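Print
E-mail

Speaker notes: Running a Small Music Night Without Losing Your Mind or Your Deposit

Meinir Powell, afternoon session, main room
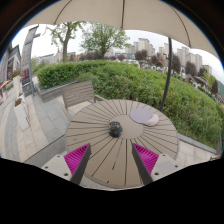

Start with the money, while they're awake. Most new promoters book the band first and work out the ticket price in the taxi home. Ask for hands: who has done this? (Wait. Somebody always puts theirs half up.) Door split, room hire, sound engineer, posters, the band's tea. Write the five on the flip chart and leave them up. Then the point about centre and spokes: a round table with its slats all running out from a hub in the middle is how I think of a gig budget. The hub is the room. Everything else fastens on to it, and if you change the room you're rebuilding the lot.

SLIDE 2: The room

Tell the Gorkano story. Room holds 85, we sold 10 tickets, and seven of those were the support act's relatives. The support act went on first. Pause for that to sink in. We then had three people watching a six-piece ska band, and one of them was Eirlys Jenkins, who was on the door.

What I'd do now: hire the back bar. It's half the price and looks full with a coach party of librarians in it. Bands play better to a packed cupboard than an empty barn.

SLIDE 3: The support act

Book someone local who has friends and isn't related to all of them. Put the stage time in writing. Wichai Yimyam has a very good template for this, one side of paper, and he is happy for me to hand it round. (Copies on the chair by the door. Don't forget them again.)

Skip the bit about the accordion if we're past twenty to.

SLIDE 4: Sound

Pay the engineer. Pay the engineer first, in fact, before the headliner, and feed them something hot. I once saved a fee by letting the bass player's flatmate do it. The vocals arrived during the second encore.

Mention noise limiters. Tivora has one that cuts the power to the whole stage if the drummer enjoys himself. Find this out at soundcheck.

SLIDE 5: Telling people

Posters still work in chip shops. Online listings work if the date is right, so check it. Cluker had our December show down as starting at 7 in the morning and two people wrote to ask about breakfast.

Don't post every day. There are 365 of them and your friends have jobs.

Over to Yuzhen Wei for the mailing list part. She has her own slides. Sit down and don't interrupt.

Questions

Likely ones: insurance (yes, get it), merch cut (don't take one from a band sleeping in a van), guest lists (two names each, and "plus mates" isn't a name).

If it goes quiet, ask Owen's team about load-in and the spiral staircase.

Collect the flip chart pens. They're mine.

Print
E-mail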